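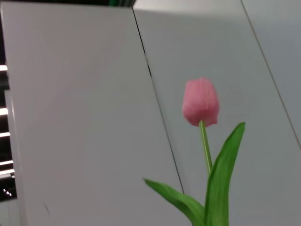
## Tulip bulb questions, Praruswood garden shop

**Do pre-chilled bulbs really bloom sooner?**
Sometimes. Sellers love the claim. I'd want to see dates before paying extra.

**Is bulb food worth buying?**
I doubt it. A healthy bulb already holds what it needs for one spring — the bag mostly feeds the seller.

**Will mine come back next year?**
Don't count on it. Ezequiel Tapia planted 800 and got 317 flowers the second spring.

**Can I order in February?**
Yes, but expect leftovers.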